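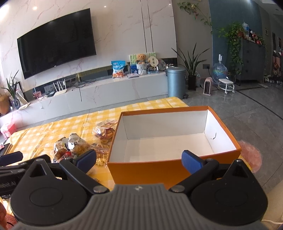
How long do cookies keep once the bag is open? About 2 weeks if you get them into something with a tight lid, and a lot less if you just fold the top over and hope.

I bring it up now that the Lirwood snack box drive is back for May, and I'm so happy! Niamh Kinsella is running it again, and she wants 100 boxes by the end of the month (we managed 36 last spring, so wish us luck). Any clean box will do. Cookies, little pastries, chips, all welcome as long as the packets are sealed. I did my first one on the coffee table last night and ate far too much of the filling, oops.

Drop yours at Dymphna Heffernan's porch any time before 6 p.m. She has tape and labels if you've run out, and Aidan is driving everything over to the hall in his van.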